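Felar Support Tracker
Ticket 154: Callis planner picks wrong object when thin items overlap
Opened: 2022-05-23
Reporter: Uwe Ostermann
Assigned to: Reinhold Rothe
Component: perception / instance merge
Severity: major
Status: resolved

Uwe Ostermann wrote:

We are running the Callis grasp planner on the tabletop cell at Brumex. Two color streams are in use, one from the wrist and one from the fixed camera. Instance masks come from the Esfahani segmenter, and Callis merges the masks from both streams into one object list before it plans anything.

The problem shows up when a thin item lies across a transparent one. The merge step returns a single object for both. The planner then takes the center of the combined mask, picks a grasp angle that fits neither item, and sends the arm there. Most of the time the fingers close on nothing and the task node reports an empty grasp. On a few tries the arm lifted the top item by one end and dropped it when the wrist turned.

What I expect: separate entries in the object list, with the top item marked as graspable and the lower one marked as blocked until the top one is gone.

What I get (planner log, trimmed):

[merge] wrist masks received
[merge] fixed masks received
[merge] joined instances: ruler, pen_a, pen_b -> ruler
[plan] target=ruler blocked=false
[plan] grasp found, executing
[task] grasp result: EMPTY
[task] retry limit reached, code 66

Steps to reproduce:

Start the cell with the stock config.
Put the clear ruler flat on the table and lay a pen across it.
Ask for the pen by label.
Watch the object list. The pen is there in the raw masks and gone after the merge.

The layout I have been testing with is in the wrist view below. I have not tried to make it hard. It is our normal mixed set, with the bottle, the scissors and the stationery all on one table.

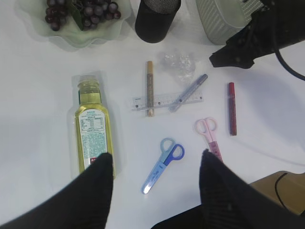 Wrist view, ruler in the middle with a pencil and a pen lying over it.

Things I have already tried:

Raised the segmenter confidence threshold. The ruler drops out of the list entirely and the pens come back as proper objects. That would be fine except that we also need to pick the ruler.
Turned off the depth check in the merge. No change.
Recalibrated the wrist camera. The reprojection error went down a little, the merge result stayed the same.
Restarted everything, including the camera drivers.

I also see a second thing that may or may not be related. Now and then the object list has an entry with the label "unknown" near the bottom of the wrist image, and its position follows the arm. I think it is one of our own fingers. The planner never picks it, but it does block grasps close to it.

Config is attached. We have not changed any merge settings from the defaults.

Reinhold Rothe wrote:

Thanks, the log is useful. A few questions before I look at the bag file.

Is the finger mask loaded? There should be a line that starts with [wrist] self mask at startup. If it is missing, Callis treats the fingers as scene content, and that would explain the unknown entry.

Are the two streams synced in hardware, or are you relying on message time?

Please send a recording with raw masks from both cameras. 600 frames is plenty. Include a stretch where the arm is moving and a stretch where it is parked, because the merge runs differently in those two cases.

Uwe Ostermann wrote:

The self mask line is not in the log. I looked in the config folder and the mask file is there, but it was made for the old fingers. We changed to a wider pair and I did not know the mask had to be redone. Does Callis refuse to load it if the width does not match?

No hardware sync. Message time only.

Recording is uploaded as merge_overlap. The first part is parked and the second part has the arm going over to the mesh cup and back.

Reinhold Rothe wrote:

Yes, it refuses, but it only says so at debug level. That should be a warning. I will open a separate ticket for it so it does not get lost in here.

To make a new mask, park the arm over an empty patch of table and run callis_selfmask with the wrist stream on. Open the gripper fully, let it save, close the gripper, let it save again. The tool writes both into one file. Leave the margin setting alone at first. If you see slivers of finger left over at the sides, raise it one step.

On to the main problem. I played back the parked part and the raw masks are good. The segmenter finds the ruler and the items on top of it as separate instances in both views. So the segmenter is doing its job and the error is ours.

The merge projects each mask onto the table plane and joins masks that overlap by more than a set share of the smaller one. For boxes and bottles that works. For a pen on a ruler it fails. A good part of the pen lies on the ruler, the overlap share goes over the limit, and the two are joined. The depth check is supposed to stop that, but the depth on clear plastic is mostly holes. With no depth the check returns "same surface", and the join goes ahead. Turning the check off made no difference for you because it was already passing every time.

There is a rule for labels as well. Two masks with different labels should not be joined unless one of them has low confidence. The ruler is low confidence in the fixed view for long stretches of your recording, so the rule does not help here.

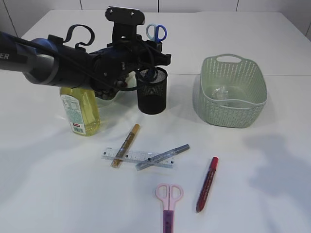
With the arm moving there is one more effect on top. The wrist masks are placed using the arm pose at the time the message arrives, and the images are older than that. In your recording the wrist masks slide along the table in the direction of travel and then snap back when the arm stops. While they are sliding, a thin item can land on its neighbor even when the two do not touch. You will not see this with the bottle or the basket because they are wide enough to absorb the shift.

Please try the following, in this order, and note the result after each one:

Redo the self mask as described.
Set merge.pose_source to image_stamp. The arm pose is then looked up for the time the image was taken.
Set merge.missing_depth to "separate". With this setting a hole in the depth counts as a reason to keep masks apart.
Leave the confidence threshold at the default.

Uwe Ostermann wrote:

Results so far.

Self mask redone. The warning line is gone, the self mask line is there at startup, and I have not seen an unknown entry since. I had to raise the margin one step. There was a strip left along the outer side of the left finger.

pose_source changed. Masks stay in place when the arm moves. The joined ruler is still there when parked, as you said it would be.

missing_depth set to separate. The pens and the ruler are now separate in the list. Picks on the top items work. However, the crumpled plastic wrap now shows up as several small objects, and the planner offers grasps on all of them. With the old setting it was one object. We do not pick the wrap, but the list is noisy and planning takes noticeably longer.

Also, the ruler is reported as blocked=false even with a pen on it. So it is separate now, but the order is missing.

Reinhold Rothe wrote:

Both make sense. The wrap has almost no valid depth, so every fragment is kept apart. You can limit the setting by label. Put this in the merge section:

missing_depth: same
missing_depth_override:
 ruler: separate
 pen: separate
 pencil: separate
 marker: separate

For the blocking order, Callis compares heights, and again it has no height for the ruler. I have made a patch that falls back to mask shape when height is missing. If one mask cuts through another and splits it into parts, the one doing the cutting is taken to be on top. It is on the branch overlap_order. It needs the segmenter to return visible masks and not filled ones, so check that Esfahani is started with fill_holes off.

One limit – if an item only covers the end of another and does not split it, the fallback returns "unclear" and the planner treats both as graspable. I do not have a good answer for that yet.

Uwe Ostermann wrote:

Built the branch. fill_holes was on, I turned it off. The override list works and the wrap is back to one object.

Log from a run with the same kind of layout:

[wrist] self mask loaded
[merge] joined instances: none
[order] pen_a over ruler (split)
[order] pen_b over ruler (unclear)
[plan] target=ruler blocked=true by=pen_a
[plan] target=pen_a blocked=false
[task] grasp result: HELD

I ran 5 picks in a row on the top item and then the ruler, rearranging between them. All were held. The unclear case comes up when a pen sits over the end of the ruler. I get around it by asking for the pens first in the task script.

Fine to resolve from my side once the patch is in a release. We will stay on the branch until then.

Reinhold Rothe wrote:

Patch merged, planned for the July release. The startup warning for a mask that does not match goes into the same one. When you upgrade, keep your override list. The defaults will still be "same" for every label.

I am moving the unclear case to its own ticket and have added your recording to it. If you get a run where the planner picks the lower item first in that case, please attach the log there.

Status changed: open -> resolved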